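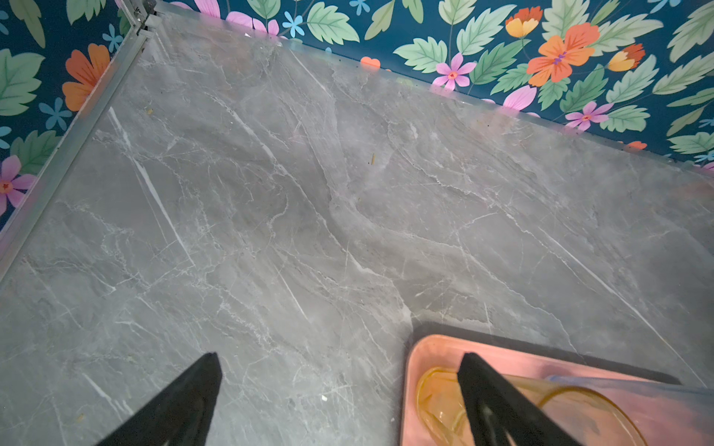

Steinar Lykkegaard

Print this article | E-mail to a friend

Crumbs. Start with the crumbs. Gray marble pattern, white veins running every which way, and on top of it the usual bits – a brown one, a tan one, a pale speck you could mistake for part of the stone. Anybody who lives with a surface like this knows the problem. It hides everything, and then the light comes across it sideways and it hides nothing.

I've been looking at gray marble for most of March. Real and otherwise. Showrooms, mostly, and then other people's homes, where I ran my hand over things and got asked to stop. The gray is back, or it never left, depends who you ask. White marble had its years. Too bright, too much like a hotel bathroom. Gray with a few strong white lines in it is what people point at now.

At Bonari they keep the samples standing up in racks like records. 138 of them. Flip, flip, flip. After the first twenty they all look the same and after sixty you start having strong opinions about clouding. The woman on the floor there let me carry four of them out to the sidewalk, which is the only advice in this piece I'd call firm. Take it outside. Then take it home and lay it flat. A sample standing up in a rack tells you very little about a top you'll be looking down on with a coffee in your hand.

Big veins first. One or two long bright ones do most of the work, and the fine stuff fills in behind. If the long ones run at a slant the whole top looks longer. If they run straight across it gets choppy. I was told this at Plarka by a fitter eating a sandwich, and I have since checked it against every counter I've met. He's right.

Now the wallpaper.

Deep teal, big pale green leaves with toothy edges, orange flowers, yellow ones, pink with red middles, little light-blue stars squeezed in wherever there was a gap. Right up against the marble. On paper it sounds like a headache. Two busy patterns, no plain strip between to rest on. And my first thought was no. My second thought, maybe ten minutes later, was that the gray is what lets it happen. Cool, no color of its own to argue with. Put a brown granite there and you'd want to lie down.

Stougaard, who sell paper by the roll and have views, say a loud floral wants a quiet neighbor. I'd bend that a bit. It wants a neighbor without any color. Quiet is optional.

Scale matters too. Big flowers, fine veins. Had the flowers been tiny the two would of blurred together from across the room.

Edges are where the money goes and where it shows. A narrow silver metal strip along the side, a small corner joint up where it meets the back. Easy to skip past. I like a metal edge on a marble look. It finishes the thing cleanly and it picks up color from whatever's near – pink, in this light. The joint is the part to look at before you pay. Crumbs like a corner. So does gray fluff. An old toothbrush, dry, once a week, done.

Naltadeck quoted me 700 for a top in a similar gray, edge strip extra, fitting extra, and seven weeks to wait. I haven't said yes. The color I want is one shade darker then the one they have, and they keep sending me the lighter one.

Cleaning. Dry cloth before the wet one, always, or the crumbs just go for a ride. Soft cloth, warm water, tiny drop of dish soap. Go with the long side. A bit of shine shows every swipe, so buff after. And check along the wall, the far edge gets forgotten, dark specks collect back there. Keep the water off the paper.

Best time to look is 4 in the afternoon, low sun. Worst time to look, if company's coming at five.

Print this article | E-mail to a friend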